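Astell Talk Segments
Data card, updated 11 January 2026

Summary
Astell is a set of transcribed political talk show segments, cut into single speaker turns and tagged by topic and stance. It covers cable panels, radio call-in hours and podcasts that discuss US party politics. Text only; no audio is shipped.

Contents
Each of the 12 shards holds 200 segments. A segment is one JSON record with 11 fields, among them show type, speaker role, turn text, topic and stance. Speaker names are replaced with role codes (host, guest, caller). Names mentioned inside a turn are kept.

Labels
Two annotators tagged each turn. Where they disagreed, both tags are stored and the field "split" is set to true. Sarcasm is the main source of splits — a host quoting an opponent in a mocking tone often reads as agreement on paper.
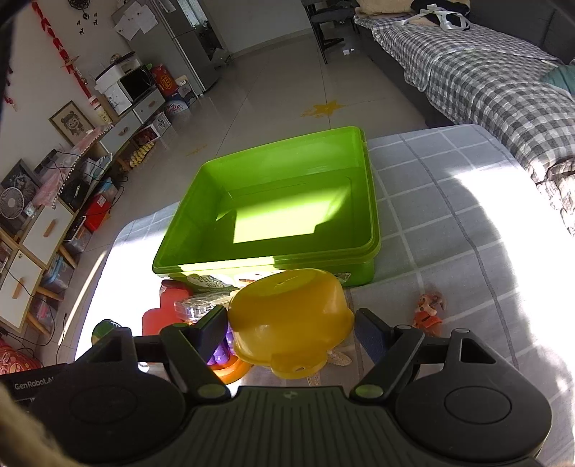

Known limits
Call-in hours are thin outside election season, so February segments lean heavily on podcasts. Crosstalk is marked [x] and was not recovered. Party switching is overrepresented as a topic.

Loading
Use the Yurt reader, or any JSON Lines parser. Shards are UTF-8. Read them in order if you need turns from one show to stay together.

Changes
Denis build: stance tags merged from five values to three.
Brileritz build: 100 duplicate segments replaced, role codes fixed in shard 4.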